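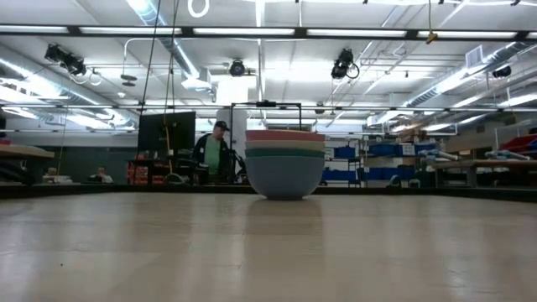

Four nested bowls on the table at the Hedamitz shop.

Ask a vendor how long it takes to set up a bowl-stacking cell and you will hear "an afternoon." I have stopped believing in that afternoon. The cell at Hedamitz handles plastic bowls, and in March its log listed 1,033 attempts. The number everyone repeated to me was the success rate. I wanted to know how many of those attempts came right after a person had fixed something, and the log had no column for it.

Gwion Gwilliam looks after the cell, and he was kind enough to show me his notebook. Most of it is upkeep. Wipe the table. Check the zero on the wrist. Redo the camera calibration after anyone leans on the mount. Swap the finger pads every 500 cycles, although the Leinonen manual says 700. I asked why he goes early and he said the pads get shiny. I trust that more than the manual.

Consider the bowls. Nest them and all you get of the upper three is a thin band of color: salmon pink, cream, a muted green. The blue-gray one at the bottom gives you a whole curved side. The tabletop is glossy enough to throw a faint copy of the stack back up. Every one of those things is a setup problem, and every one gets filed under "perception," as if better software will come along and take care of it. Maybe it will. Gundetti has been promising me that release for two years.

A dull tabletop would cost less than 200 dollars. I suggested one. The answer was that the system should cope with real surfaces, and I understand the pride in that, but a plant manager paying for downtime has no use for it.

Posano now sells a "self-maintaining" package for cells of this type. I read the contract. It includes a monthly visit from a technician. I have nothing against technicians, and I would like to see their hours printed on the same page as the cycle time. Until a vendor does that, I would take the quoted setup time, add Gwilliam's notebook to it, and budget from there.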